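We use cookies to remember your settings. By staying on this site you accept this. OK / Read more

Tournament reporters wanted for the Prasura Poker Series in Ritavstead

Prasura is looking for reporters to write live coverage of our poker series in Ritavstead this June. The programme has 34 events, from small daily tournaments to the main event, and we want readers at home to follow all of them – the final tables, but also the slow first levels.

You will work on the tournament floor and write short posts during play: chip counts, important hands, eliminations and prize lists. When an event is finished, you write the closing report, normally within one hour. You work in a team of two, one person on the floor and one at the desk, and you change places at every break.

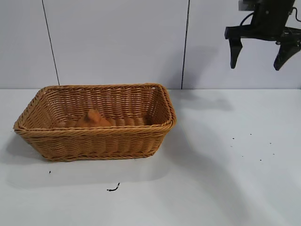 Woven basket on a white tabletop.

What we ask from you:

- You know no-limit hold'em and Omaha well, and you can note a hand correctly while it is played.
- You write clear English. It does not need to be your first language.
- You are at least 24 years old on the first day of the series.
- You can stay in Ritavstead for the full period and work late in the evening.
- You do not play in any event of the series, side events included.

Experience with live reporting is welcome but we do not demand it. Two of the places are kept for people who have never done this work before. They will receive three days of training in Gondimdale before the series starts, and the training is paid.

What we offer:

The fee is 2000 euros for the whole series. We also pay your travel, a single room at the Hotel Bautista and one warm meal per working day. A shift is never longer than ten hours, and in a normal week you work 40 hours.

To apply, please send a short letter and one report of a poker hand or a tournament day, written by you. It may be a game you watched online – only the writing is important for us. Please do not send a photograph or school certificates. We answer every application, also when the answer is no.

Published January 2020

Contact | © Prasura | Back to top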